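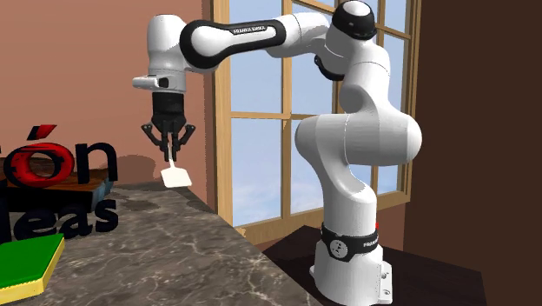 Cell 2 layout render, arm with the spatula over the counter

Commissary kitchen automation, anyone been through it?
Forum: Back of House > Equipment and Workflow

griddle_and_grumble
I work prep and griddle at a commissary in Tristamthorpe. We send out flatbreads and breakfast stuff to cafes, 2,000 pieces on a normal day. Management showed us the render I put at the top and told us two of these are going on the griddle line in April. They call the whole thing Volo. It's a Franka arm going by the lettering on it, and it's holding a spatula, and that is about all I can tell you because it's what they showed us.
The pitch was "nobody loses a job, you get moved to higher value tasks." I asked what the higher value tasks were and got told that was still being scoped. Has anyone here had an arm put on their line, and what did your day look like after?

ukar_line3
Had arms put in at the Ukar plant, packing side, not cooking. You will become the person who feeds it and clears up after it. That's the higher value task. I used to pack, talk to people, rotate to labels after lunch. Now I stand at one infeed and straighten trays so the arm can grab them. Same pay.

dishpit_dana
Marble counter and a big window with clouds in it. Must be nice. Our line has a drain and a fire door.

saltedbutter71
I'll be the one who disagrees. We've had a fry station arm for most of a year and I wouldn't go back. My wrists were wrecked from the baskets. It does the lifting, I do the seasoning and the checking. Was I suspicious? Sure. But some of this work is bad for your body and I don't see why we should defend it.

griddle_and_grumble
Fair, and I'm not defending sore wrists. But a fry basket goes down and comes up. Flatbread dough is different on a humid day. I flip by how the edge looks. What does it do when one sticks?

saltedbutter71
Ours stops and beeps and I walk over.

griddle_and_grumble
How often?

saltedbutter71
Depends on the shift. First month it was a lot. Now I'd say it's fine.

ukar_line3
"Now I'd say it's fine" is what everybody says once they stop noticing how often they walk over. Keep a tally for a week. I did, on the back of a label roll, and my supervisor asked me to throw it out.

owusu_integration
I install these for a living, not for your company. A few things.
Don't read much into the render. The sales side uses whatever kitchen model they have. Look at the green and yellow sponge sitting on the counter and the big letters standing there on a board, nobody engineered that as a work cell. The real thing will have guarding or scanners, a proper bench, and a griddle, which I don't see in that picture at all.
What you should be asking for is the cycle time, and whether it was measured on your product. If they say 20 seconds a flip, find out what they flipped.
And ask who cleans it. On food lines that one causes more fights than anything.

griddle_and_grumble
Who does clean it, in your experience?

owusu_integration
The operator, at end of shift. It's usually sold as 30 minutes. It usually isn't in the staffing plan.

dishpit_dana
So me. I'm going to be washing a robot's spatula.

breadhead_nights
Can I ask the dumb question? That arm is gripping the spatula by the top of a thin handle and the thing just hangs straight down. I couldn't flip a pancake holding it like that. Is that really how they do it?

owusu_integration
Not dumb. It could turn the wrist and bring the blade in flat, there's plenty of joints for that. Whether two fingers can hold a handle that thin steady under a heavy, sticky bread is another matter. Most sites I've worked on ended up with a custom tool bolted on. Ask if that's in the quote, or you'll be the one waiting for it in June with half a line.

saltedbutter71
You're all making it sound like a disaster. Plenty of kitchens can't hire. We had two griddle spots open forever.

ukar_line3
At what wage?

saltedbutter71
Not a great one, I'll give you that.

ukar_line3
Right. They found money for the arm.

breadhead_nights
My worry is the new people. I learned dough by standing on the griddle for months burning things. If the arm has that spot, where does the next person learn what done looks like? Then it goes down on a weekend and there's no one on shift who can run the line by hand.

griddle_and_grumble
That's the best argument I've seen and I'm stealing it. We have a meeting Wednesday. My list so far: was the cycle time measured on our dough, who cleans it and on what clock, is the tool included, who keeps a hand griddle going for training, and what is the "higher value" job, in writing.

saltedbutter71
Add who gets to hit stop without getting written up for it. We had to argue for that one. And let them run a trial before you make up your mind.

griddle_and_grumble
Adding it. I'd be happier about a trial if they hadn't already ordered two.

owusu_integration
Ask whether there's acceptance testing in the contract. If there is, ask to be in the room for it, with your own dough.

griddle_and_grumble
Will do. I'll post after the meeting if they let us get to questions.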